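**Wednesday, August 3, 2022. Bathroom day, Vumness flat**

Started late, key wouldn't turn in the street door. Inese Hunt came down and let me in. She has the spare now and I've got the good one, so whoever does Friday needs to get it from me and not from the hook.

Plan for today was the bathroom only: counter, basin, floor, bins. Kitchen was signed off last week apart from the extractor filter, still soaking when I left it and still greasy now. Put it back in with fresh soda crystals, 4 spoonfuls to the bucket. Will look again tomorrow.

**Order of work**

We've been arguing over whether the floor or the counter should come first. In March we did floor first everywhere and ended up doing it twice. So top down from now on:

1. Clear the bins.
2. Counter, small things to one end, wipe, small things back.
3. Basin and tap.
4. Drawer front and handle.
5. Floor under the vanity, then the open floor, working back to the door.

Bins before the counter was Inese's idea. My own habit is to leave them until last so that the wipes can go straight in. Tried it her way. It does mean a fresh liner gets used before the job is finished, but there's a good deal less to step round when you're leaning over the basin. Keep it for the next three rooms and then decide.

**Products**

- Dinu cream cleaner on the basin. Fine on the white, no scratching that I could find with a torch. Needs two rinses or it dries chalky round the drain.
- Praltano spray, the 460 ml bottle, on the counter. Smell is strong with the door shut. Leave the door open and the fan on.
- Tap: plain water and a dry cloth. Vinegar is banned on taps after what happened at Clokavard. The plating there went cloudy and we paid for it.
- Floor: bucket with one capful of the ordinary floor soap. Two capfuls leaves it tacky.

Running low on cloths. The pack of 11 is down to the last few and the purple ones have started shedding after the hot wash. I'd wash them at forty and see.

**Timings**

Bins and liners took no time. Counter was the slow part, as usual. It's all the little things: bottle, cups, tube. Each one has to be lifted, wiped underneath and put back, and the tenant likes them where they were. I tried moving the lot on to a tray in one go, and it's quicker, but then I couldn't remember which cup had been nearer the wall. Next time take a phone picture before touching anything. Inese says to do it from above so that the back edge of the counter shows.

Space under the basin is awkward. The side with the drawer is closed in, but the other is open and things get pushed in there. Pull everything out, sweep, mop, let it dry, then put it back. I put it back too soon last time and the underside picked up damp.

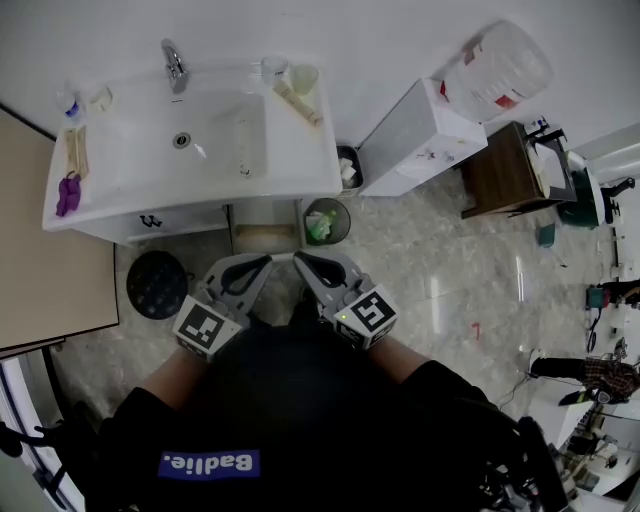

*Bathroom, Vumness. Purple cloth over the counter edge, both bins by the vanity, water jug at the wall.*

Bins: there are two, a dark grey one tucked against the wall and a round green one in front of it. I asked whether both are needed. Tenant says yes, so both stay and both get lined. The green takes the small liners. The grey wants the next size up or the liner slips down inside.

Water jug stays where it is. It's heavy when full and I don't want anyone dragging it over the tiles in the hall. Mop up to it, tilt, wipe under, set down. Same for the white cabinet next to it, except that needs two people, so leave it for a day when Inese is in.

**To buy**

- cloths, any colour but purple
- liners, both sizes
- soda crystals
- a narrow brush for the line where the basin meets the counter (old toothbrush is doing for now)

Spent around 400 on supplies so far this quarter, receipts are in the blue folder. The July one for the mop heads is missing. If anyone has it in a coat pocket, please put it in.

**Left over**

Mirror not done. Seal along the back of the counter wants looking at in daylight, I thought I could feel a gap near the left end but couldn't see one. Inese is asking the landlord whose job that would be. Extractor filter as above. Friday's person to start with the mirror.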